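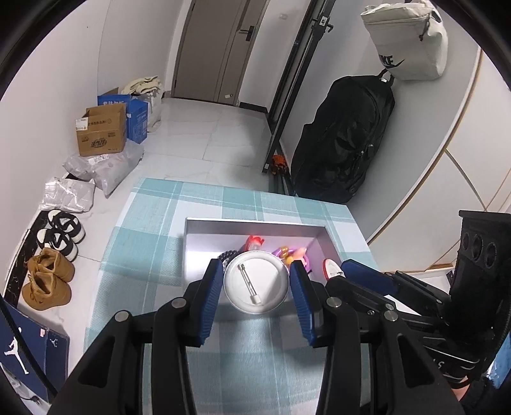 *One of our sorting trays on the checked cloth in the hallway.*

## About Dallero

Dallero takes in small things that have lost their place and gets them back into use. Most of it is what collects in drawers: plastic toys, pens, lids, cords, hair ties, game pieces, parts of sets. Families bring it in bags and boxes. We sort it, clean it and pass it on to schools and play groups in Esdale and Jistham.

Jucélia Miranda started the work at home with one tray and a kitchen table. Alcides Portela joined her the next year and still runs intake. There are 19 of us now, most of us part time.

### How we sort

Everything goes through a tray first. We use shallow ones with raised sides so that small pieces stay put, and we lay a cloth underneath — beads and pins roll a long way on a bare table. A tray is emptied completely before the next bag is opened.

Pieces that belong to a set go into a labeled envelope and wait for the rest to turn up. We keep an envelope for 110 days. After that the pieces go into the craft boxes, where it doesn't matter if they match.

Anything broken, sharp or leaking is taken out by hand at the start. Loose batteries go in a separate tin by the door.

### What we send out

A standard craft box holds 200 pieces and comes with a printed list. The large box holds 500 and is meant for schools. Cremilda Pacheco packs both and answers questions about what is in them. Toy boxes are made up to order, by age group, and take a little longer.

We do not sell single items, and we can't look for one particular lost piece, although people do ask.

### Bringing things in

Intake is open from 9 a.m. to 3 p.m. at the Barros building, side entrance. Please use bags that close, and keep food containers and glass out of them. You don't need to sort anything beforehand. In November we get more than we can handle, so call first if you have over two bags.

For school orders, ask for Wagner Cordeiro. For everything else, Cauã Bezerra is at the front desk.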